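Notes for session 8: where does the camera think it is?

Before we start – the lab sheet from last time had a typo in part three. The time step is in milliseconds, so if your plots looked a thousand times too jumpy, you did nothing wrong. Fixed version is on the course page. Miłosz Jasińska spotted it first and gets my thanks (no extra points, sorry!).

So, last session we had a camera on the wrist and a perfect pose handed to us by the arm. Today we take that away. All we get is a stream of images, and we want to work out how the camera moved between one image and the next. People call this visual odometry, and it's the front half of pretty much every SLAM package you'll meet, including Rondutent, which is what we use in the lab.

The basic recipe is short. Pick points in the first image that are easy to find again, find them in the second image, throw out the bad matches, and solve for the motion that explains the ones you kept. The solving part is the bit the textbook spends 17 pages on. I want to spend our time on the picking and matching, where most of your bugs are going to live.

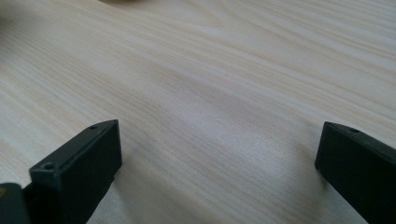 A good feature is a patch that looks different from its neighbors in every direction. Corners are great. Straight edges are bad, and you should be able to tell me why: slide a small window along an edge and nothing changes, so the match can land anywhere on it. Wood grain is sneaky in just this way, with all those fine lines running more or less the same direction, and in the pale patch where the light falls you barely get lines at all. Then there are the two black fingers, with crisp edges and little round holes that any corner detector will love. They ride along with the camera, so every match on them votes for "we didn't move." Run the tracker without a mask and see how many of those votes you collect!

In Rondutent the mask is a plain black and white image, loaded once at startup. Black means ignore. Make it a bit bigger than the fingers, and remember that their shadows can give you weak features too – a shadow edge is not a point fixed on the table.

For the matching step we'll use RANSAC, same as in the line fitting exercise. My run on the Diltdale sequence kept 428 matches before masking. Write down your own number, then the number after, and look at how the estimated path changes. Try it with a loose threshold as well.

Reading for next time is the Nowakowski handout, first half only. Lab reports are due 22nd March.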